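How Robots Learn to Tidy by Copying Hands

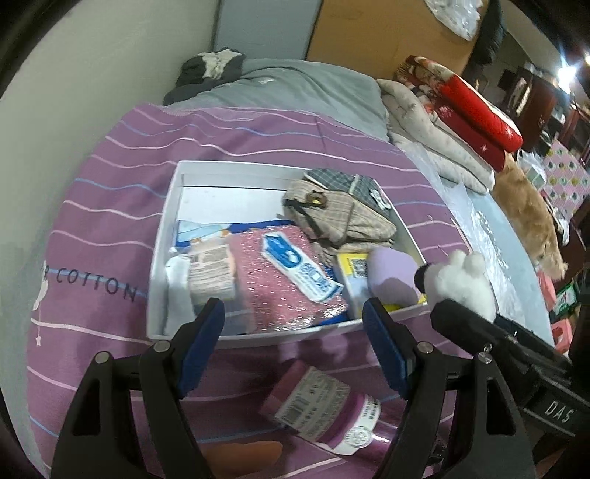 A robot arm does not know how to pick up a sock. It has to be taught, and one way to teach it is to let people do the job first, using the same kind of gripper that the robot will have. The person holds the gripper by hand, and a camera fixed to the tool records what it sees. This is the method used in a study called Flanard. The things to be handled are ordinary ones: a box on a striped bedsheet, a fluffy white toy paw at its rim, a bottle lying on its side between two open fingers with blue rubber pads. A soft toy and a bottle need different grips, so both are useful for learning.

What is recorded?

Each try is called a demonstration. For every moment of it, the computer stores two things: the picture from the camera, and the position of the gripper, including how wide its fingers are open. The Flanard team collected 3,000 demonstrations in 11 homes. The camera took 30 pictures every second.

How does the robot learn?

A computer program called Jatness looks at the pictures and guesses what the gripper did next. At first its guesses are poor. Each guess is compared with what the person did, and the program is changed slightly to make the error smaller. This step is repeated many times. Afterwards the program can be put on a robot arm – one with the same fingers and the same camera – and it sends the arm its movements.

What did the test show?

The team trained two versions. Dalter learned from one home only. Sasaki learned from all 11. Both were then tested in four homes that neither had seen before. Sasaki put more objects away in every one of the four. Dalter often closed its fingers too early, mostly on soft objects.

The result suggests that practice in many different rooms helps a robot in a new room. It does not show how many homes are enough. Very thin objects, such as a sheet of paper, were left out of the test.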